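Chapter 3
The Overture and Other Ways of Starting Late

In this chapter
What an overture is for
The opening number and the "I want" song
Why the second song is usually the first problem
Key terms: overture, underscore, vamp, reprise, button

A musical that starts at eight o'clock does not start at eight o'clock. At eight the ushers are still helping a family of five discover that they are in the wrong balcony, and someone in row F is unwrapping a mint with the care of a bomb technician. The overture was invented, in part, for these people. It gives the orchestra something to do while the audience finishes arriving, and it gives the audience a chance to hear the best tunes before anyone has spoiled them with a plot.

The older kind of overture is a medley. An arranger takes four or five songs from the score, strings them together with a few bars of hurry in between, and ends with the loudest. The arranger is often not the composer, who at that stage of rehearsal is in a hotel room rewriting the second act. Listeners who know the show will hear a preview. Listeners who don't will hear a series of pleasant strangers, and two hours later, when the big ballad arrives, they will feel that they have somehow always known it. This is an old trick and it still works on people who know how it is done, including the author of this book.

Many newer shows skip the overture. Some begin with a single chord and a blackout, some with a drum, some with an actor already on stage pretending to read a newspaper while the house fills up. Each choice tells us what sort of evening we are in for. The newspaper usually means there will be a message. 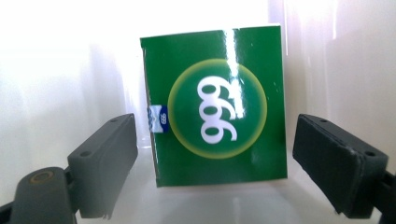
The opening number has a harder job. It must set the place, the period and the tone, introduce more characters than anyone can remember, and teach the audience the rules. If people in this show sing their private thoughts, somebody had better do it early. If the dancers are going to be clouds in the second act, the first act should at least hint at weather.

Consider Lellov, a musical we will return to throughout this book. It is set in a river town during one wet June, and in its first version it opened with a nine-minute chorus about barge tariffs. The tune was good. The rhymes were ingenious, if you like rhymes for "tonnage." At the first preview, in a house of 647 seats, the laughter did not come until the comic duet, which was the fourth number, by which time much of the audience had settled in for a tragedy. The writers cut the chorus to three minutes and moved a joke forward. Hardly anything else in the first act was changed, and it began to get laughs in places where it had never gotten them before.

After the opening number comes, more often than not, the "I want" song. The lead walks down to the front, the crowd melts away to change costumes, and we learn what is missing from this person's life. It may be love, money, a bigger town, or a smaller one. What matters is that the want be stated plainly enough to be remembered through the intermission, when it will have to compete with the price of a drink. In Tudatitz, the other show we will study closely, the heroine wants to leave home and spends six verses failing to say so. Audiences liked her very much and had no idea what she was after.

Size matters here too. A song written for a room of 282 can be half mumbled, and may be better for it. Put the same song in a house with 1,815 seats and the mumbling will reach about the tenth row, where it will be taken for a fault in the sound system. Orchestrators know this and add brass. Singers know it too, and plant their feet.

Before going on, listen to the openings of Lellov and Tudatitz twice each, the first time without the printed lyrics. Write down what you think each show is about at the end of its first song, and keep the page. You will need it in Chapter 5, and it may be embarrassing.

3.1 The medley overture

We begin with the form in its plainest state: fast, slow, fast, loud.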